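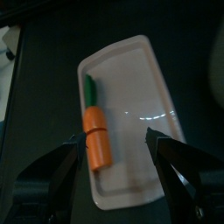
Grading the carrot: a planner developer on what his software can't do

Panagiotis Mitsotakis-Vlachou would like me to stop calling it a picking problem. He writes the planning layer at Forkham, a small company that sells software to people who already own a robot arm and wish it did more. I had asked him how hard it can be to get a toy carrot off a white plastic tray, and he looked a little tired.

"Picking is the part you see," he said. "My part is deciding where the fingers go before they get there, and deciding to give up. Customers never ask about giving up."

Forkham's planner is called Jutus. It takes a guess at where an object is from a second program, Vlad, which handles the wrist camera, and produces a path and a grasp. The company's brochure says the pair "understands the workspace." I read that line out to him.

"I didn't write it," he said. "Vlad gives me a shape, a position and a score. If you want to call that understanding, go ahead, but then my thermostat understands winter."

The toy carrot is part of the standard test set at the Nurmont lab, where Forkham rents bench time. It has a groove around the orange part, a third of the way down, and for most of February that groove was his whole job. Vlad kept reporting two objects with a thin gap between them. Jutus, which does what it is told, planned for the bigger one.

"So you get a grasp that is fine for a short orange cylinder," he said. "Then you lift, and there's more carrot than the plan allowed for. It swings, it hits the rim. The log says success because the fingers closed on something."

I asked how many of the successes in the log were like that. He had gone through one batch by hand: 1,754 attempts, with 131 marked as successful that he would not call successful. The carrot had been dragged, dropped after the check, or held by the leaves. Forkham's published rate for that batch still counts them. He says he has asked for a footnote.

The tray gives him trouble too. It is glossy, and under the bench light a curved streak of glare lies across it. Vlad's older version treated bright arcs like that as edges, and Jutus would steer around an obstacle made of light. The current version ignores them, mostly by distrusting anything very bright. I asked whether that meant it would also ignore a real object that was very bright.

"Yes," he said. "A chrome spoon would be a bad day."

Is that in the documentation?

"It's in an issue. It's open."

There is a fashion for dropping planners altogether and training one large model to go straight from camera to motion. I expected him to defend his corner, and he did, though with less heat than I thought he would. He has tried two of these models on the same tray. One was better than Jutus at getting fingers to either side of the carrot without bumping it. He couldn't find out why it sometimes stopped halfway and stayed there.

"With mine I can open the trace and see the dumb decision," he said. "It's still dumb. I fix it and I get a different dumb decision. Some people find that depressing."

I put it to him that a customer with a bin of real carrots, dirty and bent, has little use for a trace. He agreed faster than I would have liked. Forkham's sales page promises that new items can be added with 20 examples. His own number, for something as simple as the toy, is closer to 1,000 before he'd leave it running over lunch, and he wouldn't guess at real vegetables.

The next release changes how Jutus checks its work. After a lift, it will ask Vlad for a second look and compare the shape in the fingers with the shape it planned for. If they disagree, it puts the thing down and marks a failure. He expects the success rate to drop when it ships, and he has already been asked whether the check could be off by default.

"I said it could," he told me. "It's a checkbox. I'd leave it on."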